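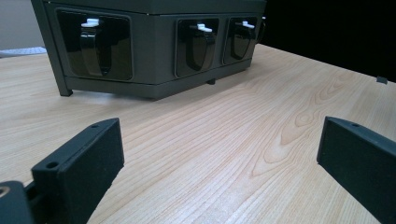
Looking After Leather Shoes at Home

If you've ever opened the hall closet in October and found last winter's boots gone stiff and chalky, you already know why I wanted to write these tips down. I've been caring for my own shoes, and my family's, for a good many years, and I've ruined a few pairs along the way (a tan pair of Riis ankle boots still makes me wince). Most of what follows is simple, and nearly all of it can be done at the kitchen table with a radio on and a cup of coffee close by, though please keep the coffee well back from the polish.

Before you start

Find out what your shoes are made of. It sounds silly, but smooth leather, nubuck, suede and the coated leathers all want different things, and the cream that does wonders on a smooth brown lace-up will leave a dark greasy patch on nubuck that you'll be looking at forever. There's usually a small symbol inside the tongue or on the sole. The one shaped like an animal hide means leather, the crosshatched square means textile, and a plain diamond means something man-made.

If the label has worn away, put one drop of water somewhere out of sight, such as the inside of the tongue. On a finished leather it will sit there in a bead. On an unfinished one it soaks in and leaves a darker spot, which will fade as it dries. Unfinished leathers drink up whatever you give them, so go gently and always try a product on the heel first.

What you'll need

A horsehair brush for shine, and a second, cheaper one for dirt
An old toothbrush for the welt and the stitching
Soft cotton rags (worn-out T-shirts and pillowcases are perfect)
A neutral leather cream
Wax polish in the right color, if you like a shine
Saddle soap
A suede brush or a crepe block
Newspaper, or better still, plain packing paper

Keep your light and dark brushes apart. I write a big B on the handle of the one for black polish, after my friend Ea Ketilsson borrowed it for her cream-colored pumps. We're still friends, and the pumps are now navy.

The everyday brush

If you do only one thing on this page, do this. When you come in, let any mud dry, then give your shoes a quick once-over with the dirt brush. It takes less time than hanging up your coat properly. Grit works its way down into the creases where the toes bend, and every step grinds it in a bit further, until one day there's a crack. Use the toothbrush along the seam where the upper meets the sole.

Laces should come out now and again. You can't clean a tongue with the laces in, however hard you try, and I've tried. Cotton laces can go through the wash in a knotted sock. Waxed ones only want wiping with a damp cloth.

A proper clean and feed

Every couple of months, or sooner if the leather looks dull and thirsty, set aside part of an afternoon for the whole job.

1. Take out the laces and the insoles.
2. Brush off all the loose dirt, top and bottom.
3. Work up a small lather with saddle soap on a damp rag and go over the upper in circles. Damp is the word! You want hardly any water.
4. Wipe the soap away with a clean damp rag and leave the shoes to dry overnight.
5. Rub in a little cream with your fingers or a rag. A blob the size of a pea does a whole shoe.
6. Wait until the cream has gone in, then brush.
7. Add wax polish if you want it, in a thin layer, and brush again.

People tend to use far too much cream. I did it myself when I started, thinking the leather would be grateful, and all I managed was to clog it up so that it felt sticky and picked up every bit of lint in the house. If your cloth is still coming away greasy after a good brushing, you've put on too much. Buff off what you can and skip the next feeding altogether.

Wet shoes

Now and then you'll get caught in a downpour, and what you do in the first hour matters more than anything you put on later. Take out the insoles, open the shoes up as wide as they'll go, and stuff them loosely with paper. Change the paper as soon as it's soaked, and then change it again before bed. Lay them on their sides so the soles can dry too.

Keep them away from the radiator, the oven, the wood stove and the hair dryer. I know it's tempting when you need them in the morning, but quick heat draws the oils out of leather and can loosen the glue as well. A room with some air moving through it is plenty. Once they're dry they'll feel a little stiff, and that's the moment for a light coat of cream.

Salt stains

The white tide line you get from salted sidewalks will come off with equal parts white vinegar and water. Dab it on with a cloth, wipe with plain water, and let it dry. You may have to do it twice. Don't leave salt sitting there all season, as it roughens the surface and then no amount of polish will hide it.

Suede and nubuck

Suede has a reputation for being difficult, and I think it's only half deserved. Brush it dry, in one direction first, then back the other way to lift the nap. For a shiny patch, hold the shoe in the steam from a kettle for a few seconds (mind your fingers) and brush again. A clean white pencil eraser takes off a surprising number of marks.

For grease, cover the spot with cornstarch, leave it overnight, and brush it off in the morning. It may take a few rounds. Water won't help with grease at all, so resist the urge to scrub.

Removable insoles

Plenty of comfort shoes now come with a footbed you can lift out, and it's well worth doing. Take them out at night whenever you've had a long day on your feet. If they've started to smell, sprinkle on baking soda, leave it until morning, and shake it off over the sink. Foam ones can usually be hand-washed with a drop of dish soap and dried flat. Leather-topped ones should only be wiped.

Once a footbed has gone flat under the heel, no washing will bring it back. My neighbor Iason Sarantis walks 3 miles every morning, and he puts a new pair in his walkers long before the uppers show any wear. He swears his knees can tell the difference. If you wear an orthotic, take out the factory insole before you put it in. With both in there, your heel rides too high and the back of the shoe rubs.

Stretching a tight spot

When a shoe pinches in just one place, put on a thick pair of socks, ease your feet in, and wear them around the house for an evening. For something more stubborn, there are wooden stretchers with little knobs you can position over a bunion or a sore toe. I have a Tarkska one that I bought secondhand, and it's been lent out so often that I sometimes forget which house it's in. Turn the screw a little, leave it a day, and try the shoe on before you turn it any further. You can always stretch it more, but there's no shrinking it back.

Length is another matter. If your toes touch the front, please pass the shoes along to someone with smaller feet.

Storing them for the season

Clean first, always. Dirt left on through the summer settles in, and moths are rather fond of wool linings that haven't been aired. Once they're clean and thoroughly dry, put in shoe trees or crumpled paper, and slip each pair into a cotton bag. An old pillowcase works very well. Plastic bags hold moisture in, and I once had a lovely pair of black loafers come out in a green bloom that way.

Tall boots like to stand up. A rolled magazine in each shaft does it, or a cut-down pool noodle if you have children's things lying about the garage. Choose somewhere cool and dark, and look in on everything in July or so, just to let some air in.

When to go to the repair shop

Heels should be replaced while there's still rubber left on them. Once you've worn through to the block underneath, the repair costs a good deal more. The same goes for soles: if you press your thumb in the middle and it gives, it's time to take them in. A gaping seam or a split across the ball of the foot is also one for the shop, and I'd steer clear of household superglue, which dries hard and makes the cobbler's job harder.

Arash Dehghan, who resoled my brown Penda lace-ups, also gave me the best advice I've had about rotation. Leather needs a day of rest between wearings so the damp from your feet can leave it, and 2 pairs worn turn and turn about will outlast two worn one after the other. I've followed that ever since, and those lace-ups are still going strong.

A few odds and ends

A dab of clear nail polish stiffens a frayed lace end well enough to get it through the eyelet.

Rub a candle stub along a boot zipper that sticks.

Squeaky insole? A little talcum powder underneath usually quiets it down.

Use a shoehorn, even on shoes with a soft back. A metal spoon will do when you're traveling – just wash it before breakfast!

Patent leather wants only a damp cloth and a soft dry one. Keep it from touching other shoes in storage, particularly dark ones, or the color can travel.

And keep polish tins closed tight. If one has dried out and cracked, set the tin in a bowl of warm water until it softens, then press it back together with the back of a teaspoon.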